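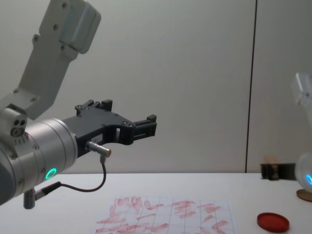
Nillumの室内。テーブルと淡い色の壁

よくあるご質問(貸し作業室 Nillum)

いつもNillumをご利用くださっている皆さま、そしてこれから使ってみようかなと思ってこのページを開いてくださった皆さま、こんにちは。メールや電話でいただくご質問を書きとめているうちにずいぶんたまってきましたので、前のページを全部書き直しました。少々長いです。お急ぎの方は見出しだけ拾い読みしていただいて、気になるところで止まってくださいね。書いているのは受付のシエラ・バルヨットです。電話に出るのもたいてい私です。

最終更新:2024年4月1日

【ご予約のこと】

どんなことに使える部屋ですか?

テーブルの上でする作業でしたら、かなり幅広くお使いいただけます。よくいらっしゃるのは、布ものの裁断や仕上げをなさる方、小さなお店の発送作業をまとめて片づけたい方、アルバムや資料の整理をなさる方です。お引っ越し前に「家ではもう広げる場所がない」とおっしゃって、食器を包みにいらした方もありました。着物を畳みなおすためだけに毎年お越しになるご姉妹もいらっしゃいます。

ご遠慮いただいているのは、火を使うこと、スプレー塗料、それから夜遅くの大きな音の出る作業です。金づちは昼間でしたら大丈夫ですが、下に敷くものをお持ちください。これは使っていいのかしら、と迷われたら、予約の前に一言いただければと思います。だいたいその日のうちにお返事できます。

予約はどうやってすればいいですか?

このサイトの予約ページからお願いしています。お名前とご連絡先、使いたい日と時間、それから「どんな作業をするか」の欄がありますので、そこだけは空欄にせず、ひとことで構いませんので書いてください。「箱詰め」とか「型紙」とか、本当にそれだけで十分です。こちらで用意しておくものが変わってきます。

電話でもお受けできますが、手が離せないときは出られないことがあります。留守番電話にお名前と番号を残しておいていただければ、かけ直します。お名前だけ元気に名乗って切ってしまわれる方が時々いらして、こちらからはどうにもできず、ずっと気になってしまうのです。番号もぜひ!

何時から使えますか?

朝は9時からです。それより早くお越しになっても入口が開いていませんので、寒い日は特にご注意ください。早く着いてしまったときは、通りの向かいの喫茶店Estrellaが先に開いています。窓側の席からこちらの入口が見えますので、そこで待っていらっしゃる方も多いです。

終わりの時間は曜日によって違いますので、予約ページの表でご確認ください。

短い時間だけ借りられますか?

最短は2時間からです。「ちょっと包むだけだから30分でいいのに」というお声もいただくのですが、荷物を運び込んで、広げて、作業して、また片づけて、となりますと、皆さま思ったより時間がかかっていらっしゃいます。お支払いいただいた時間の中で早く終わったら、そのままお帰りいただいて構いません。差額のお返しはできないので、そこはごめんなさい。

延長はできますか?

次のご予約が入っていなければできます。延長は30分きざみです。終わりの時間の15分前になりましたら、室内の電話を一度鳴らしますので、そのときに「もう少し使いたい」とおっしゃってください。集中なさっているときに電話が鳴るのは嫌だ、という方は、受付のときにそう伝えてくだされば、そっとドアをノックするほうに変えます。

次の方がいらっしゃる日は、残念ですが延長できません。どうしても心配な作業のときは、はじめから長めに取っていただくのがいちばんです。

キャンセルや日にちの変更は?

前日までにご連絡いただければ、料金はかかりません。変更も同じです。当日になってしまった場合は、申し訳ないのですが全額を頂戴しています。ただ、お子さんの熱ですとか、電車が止まってしまったとか、どうにもならないことはありますよね。そういうときは黙ってあきらめずに、まずお電話ください。別の日に振り替えられることもあります。

8月は何か変わりますか?

8月は夏休みの工作でお使いになるご家族が増えて、昼間の時間が早くに埋まります。平日の夕方は割合すいています。それから8月の半ばに休みをいただく日がありますので、予約ページの表が灰色になっているところは選べません。毎年「表が壊れていませんか」とお電話をいただきますが、お休みの印です。

【テーブルのこと】

テーブルに直接ものを置いて作業してもいいですか?

はい、どうぞ。布や紙、箱、本、食器など、ふつうのものでしたらそのまま置いていただけます。底がざらざらした陶器や、金具の出ている箱は、引きずると跡がつきますので、持ち上げて動かしてください。大きなフェルトの敷物も受付でお貸ししています。重ねた食器を広げるときなどは、敷いておくと音もやわらかくなって、作業する方も気持ちが落ち着くようです。

カッターを使いたいのですが。

カッティングマットを必ず敷いてください。ここだけは、どなたにもお願いしています。マットは受付に大小ございまして、無料でお貸しします。お持ちのものを使っていただいても、もちろん結構です。

以前、段ボールを一枚敷いて切っていらした方がいて、最後の一太刀だけ突き抜けてしまったことがありました。ご本人が真っ青になって受付に来られたのを今でも覚えています。やすりをかけて直りましたから、それ以来お名前は伏せて、たまにお話しさせていただいています。段ボールは、マットの代わりにはなりません。

糊やボンドがついてしまいました。

あわてずに、まずは受付にお知らせください。乾く前なら、濡らして固く絞った布で拭き取れることがほとんどです。乾いてしまったものは、無理に爪や金属のへらで削らず、そのままにしておいていただけると助かります。うちではRondanitzという拭き取り用のクリームを使っていて、閉めたあとにノエル・セバスチャンが手入れをしています。

瞬間接着剤と油性ペンは、新聞紙を広く敷いてからお使いくださいね。新聞紙は入口脇の箱にあります。足りなくなったらどんどん言ってください、古いものは裏にいくらでもあるのです。

ミシンやアイロンは使えますか?

ミシンはお持ち込みでお使いいただけます。振動で少しずつずれていくことがあるので、下に滑り止めを敷いてください。アイロンは、アイロン台かアイロンマットを使っていただければ大丈夫です。テーブルに直接タオルを敷いてかけるのは、どうかご勘弁ください。熱が下まで通ります。

アイロンは一台だけ受付にもございます。古いもので、温まるまでにずいぶん待たされますが、温まってしまえばよく働きます。使いたい方は予約のときに作業の欄に書いておいてください。

テーブルを動かしてもいいですか?

お動かしにならないでください。床を傷めてしまったことがありまして、今は位置を決めさせていただいています。向きや広さのことで事情がおありでしたら、前もってご相談いただければ、どうしたら作業しやすいかを一緒に考えます。当日、おひとりで押してみるのはなしでお願いします。腰にもよくありません。

椅子はありますか?

折りたたみの椅子をお貸ししています。予約のときに人数を書いていただければ、その分を出しておきます。立ったまま作業なさる方も多いので、「椅子はいらない」と書いてくださるのも助かります。長い時間座ってお使いになる方には、薄い座布団もありますよ。

【壁のこと】

壁にものを貼ってもいいですか?

型紙や下絵を貼って、少し離れて眺めたいというご要望はとても多いです。マスキングテープでしたらお使いいただけます。お帰りのときに全部はがしてください。はがすときは、上から下へ勢いよく引っぱらず、テープを折り返すようにしてゆっくりと。急いでいる日ほど、ここで壁の表面を持っていかれてしまいます。

布テープ、両面テープ、画びょう、粘着フックはお断りしています。「跡が残らないタイプ」と書いてあるものも、うちの壁とは相性があるようで、ご遠慮いただいています。

商品の写真を撮るのに壁を背景にしてもいいですか?

もちろんです。淡い色の壁ですので、小物や布ものを撮りたいとおっしゃる方がいらっしゃいます。背景紙をお持ちになる方は、立てるための道具も一緒にご用意ください。うちには置いていないのです。

色味をきちんと合わせたいお仕事の場合は、下見に来ていただくのが安心だと思います。パソコンやスマートフォンの画面で見た壁の色と、いらしたときの印象が違うというのはよくあることです。

壁を汚してしまったら?

鉛筆の線や手の跡くらいでしたら、こちらで落としますので、ひとこと教えてください。消しゴムでこすると広がってしまうことがあります。インクや絵の具の場合は、補修の実費をお願いすることがあります。そうは言っても、黙ってお帰りになった場合を除けば、実際にお願いしたことはほとんどありません。教えていただけるのがいちばんありがたいのです。

【荷造りと発送のこと】

箱や緩衝材は置いてありますか?

受付で段ボール箱、薄紙、紙の緩衝材、ガムテープを販売しています。箱の大きさは日によってそろい方が違いますので、決まった大きさがたくさん必要な方はお持ち込みください。お持ち込みの材料に料金はかかりません。

薄紙はGristaderという紙屋さんのものを入れています。少し値は張りますけれど、しわを伸ばせば何度か使えますし、お皿を包むときの当たりがやわらかいです。好みの問題かもしれませんが、私は家でもこれにしています。

荷物を先に送っておいてもいいですか?

ご利用の前日着でしたらお預かりします。送り状のお名前のそばに、予約日を書いておいてください。これがないと、どなたのものか分からない箱が受付の奥で待ちぼうけになります。着払いはお受け取りできません。冷蔵、冷凍のもの、生きもの、植物もお預かりできません(植物は一度お預かりして、心配で私が眠れなくなりましたので、それからお断りしています)。

作業が終わった荷物をそのまま発送できますか?

はい。夕方に集荷が来ますので、それまでに受付へお持ちください。送り状は受付にもありますが、数が多い方はご自宅で書いてきていただくと早いです。集荷の時間を過ぎたものは翌日の発送になります。翌日がお休みの場合はその次の営業日です。

ここで集荷をお願いするときに、いちばん忘れられがちなのが電話番号です。お相手の番号を控えてきてくださいね。

割れものの上手な包み方を教えてもらえますか?

手が空いていれば喜んで! と言いたいところですが、受付が混んでいるとお約束ができません。基本だけ、ここに書いておきますね。

お皿は一枚ずつ薄紙で包んで、箱の中では立てて並べます。平らに重ねたくなるのですが、立てたほうが揺れに強いです。箱の底には丸めた紙を厚めに入れておきます。コップは中にも紙を詰めて、口を下にして入れます。重いものは小さな箱へ。すきまを全部埋めたら、蓋を閉める前に箱を軽く揺すってみて、音がしたらもう少し紙を足します。

それから、箱の上だけに中身を書く方が多いのですけれど、積み上げると見えなくなってしまいますので、横にも書いておくと、着いてからのご自分がきっと喜びます。

荷造りの講習会はありますか?

以前ライリ・ショーベリさんにお願いして、器の包み方の会を開いたことがあります。とても好評で、またやってほしいというお声をたくさんいただきました。次の予定はまだ決まっていません。決まりましたらこのサイトのお知らせに載せます。お電話で予約を取っておきたいとおっしゃる方もいらっしゃるのですが、日にちがないものの予約はさすがに帳面に書きようがなくて、すみません。

【コンセントと持ち込みのこと】

電源は使えますか?

お使いいただけます。電気代はご利用料金に含まれています。延長コードは受付でお貸しできますが、本数に限りがありますので、お持ちの方は持っていらしてください。

コードを床に這わせるときは、歩くところを避けるか、上からテープで留めてください。床用のテープは受付にあります。テーブルの端からコードが長く垂れていると、足や鞄の持ち手が引っかかりやすいので、余った分はまとめておくとよろしいかと思います。

Wi-Fiはありますか?

あります。パスワードは受付の札に書いてあります。送り状の印刷や調べものには十分ですが、大きな動画のやりとりなどは時間がかかるかもしれません。

飲みものや食べものは持ち込めますか?

蓋のある飲みものでしたら、作業中も大丈夫です。蓋のないカップは、テーブルの上に置かず、受付横の棚をお使いください。お弁当も召し上がっていただけますが、においの強いものは次の方のためにお控えくださいね。

Estrellaの持ち帰りのサンドイッチは、紙に包んであって手が汚れにくいので、作業の合間にちょうどいいです。雨の日は早くになくなります。なぜ雨の日なのかは、お店の方も首をかしげていました。

子どもを連れて行ってもいいですか?

どうぞお連れください。小さなお子さんの場合は、必ず大人の方がそばにいてあげてください。部屋を離れるときも一緒にお願いします。刃物や針を使う作業とお子さん連れが重なるときは、もうおひとり大人の方がいらっしゃると安心です。クレヨンはお持ちいただいて大丈夫ですが、紙より大きな絵になりそうなお子さんには、受付で模造紙を差し上げています。

ペットは一緒に入れますか?

申し訳ありません、ご遠慮いただいています。布ものを扱う方が多く、毛が苦手な方もいらっしゃいますので。

【片づけとお帰りのこと】

どこまで片づければいいですか?

お借りになったものを受付に返して、テーブルの上を拭いて、床に落ちた紙くずや糸くずを集めていただければ十分です。台拭きは流しの横に掛かっています。使ったあとはすすいで、同じところに掛けておいてください。ほうきとちりとりは入口の内側です。

片づけの時間もご利用時間に入ります。ですので、終わりぎりぎりまで手を動かしていらっしゃると、最後に大あわてになります。先ほど書いた15分前のお知らせは、片づけの合図だと思っていただくとちょうどいいかもしれません。

ゴミは置いて帰れますか?

紙くず、糸くず、切れ端の布は、備えつけのゴミ箱に入れてお帰りいただけます。段ボールは畳んで、受付の横に立てかけておいてください。きれいなものは、箱が欲しい次の方に差し上げることもあります。お弁当の容器やペットボトルはお持ち帰りをお願いしています。

折れたカッターの刃と、曲がった針は、普通のゴミ箱に入れないでください。受付に専用の缶がありますので、手渡しでも、缶にぽとんと落としていただいても結構です。

作業の途中のものを置いて帰れますか?

翌日も続けてご予約の場合でも、テーブルの上に置いたままにはできません。そのかわり、蓋つきの箱に入るものでしたら、受付の奥の棚で一晩お預かりします。お名前を書いた紙を貼っておいてください。壊れやすいもの、高価なもの、乾かしている途中のものはお預かりできません。

忘れものをしました。

まずお電話ください。はさみ、眼鏡、老眼鏡、メジャー、指ぬき、このあたりは本当によく残っています。預かった日付を書いた袋に入れて、受付の引き出しにしまってあります。お問い合わせのときは、色や形を教えていただけるとすぐに見つかります。「黒い縁の眼鏡です」だけですと、引き出しの中で私が少々悩みます。

着払いでお送りすることもできます。取りに来られる方は、受付が開いている時間にお願いします。

【場所とお支払いのこと】

駐車場はありますか?

専用の駐車場はございません。荷物の上げ下ろしのあいだだけ、入口の前に車を寄せていただけます。降ろし終わったら、お近くのコインパーキングへ移動をお願いします。お隣が車を出されることがありますので、運転席を長く離れないでくださいね。おひとりでいらして荷物が多いときは、着いたところでお電話をくだされば、台車を持って出ていきます。

支払いの方法は?

当日、受付で現金かカードでお支払いください。領収書も出せます。宛名のご希望がある方は、漢字のまちがいを防ぐために、紙に書いて渡していただけると助かります。

下見はできますか?

はい、空いている時間でしたら無料でご覧いただけます。お電話かメールで、いついらっしゃるかだけお知らせください。ご予約の方がお使いになっている最中は中をお見せできませんので、ふらっとお立ち寄りいただいても入れないことがあります。

テーブルの高さが気になる方は、普段お使いの靴でいらしてくださいね。下見のときはヒールだったのに、当日はぺたんこの靴で「あら、高い」とおっしゃった方がいらっしゃいました。

下見のあとに必ず予約しなければいけませんか?

そんなことはありません。ご覧になって、ちょっと違うなと思われたら、そのままお帰りください。こちらから後で追いかけてお電話するようなことはいたしませんので。

ここに載っていないことを聞きたいときは?

お問い合わせのフォームか、受付までどうぞ。こんなことを聞いていいのかしら、と前置きなさる方が多いのですが、たいていは前にも聞かれたことがあるか、このページに足しておくべきことです。お返事は私か、アリエル・アグバヤニがいたします。アリエルのメールはとても短いですが、怒っているわけではありませんので、どうぞご安心ください。

電話の受付も朝9時からです。お昼どきはつながりにくいことがあります。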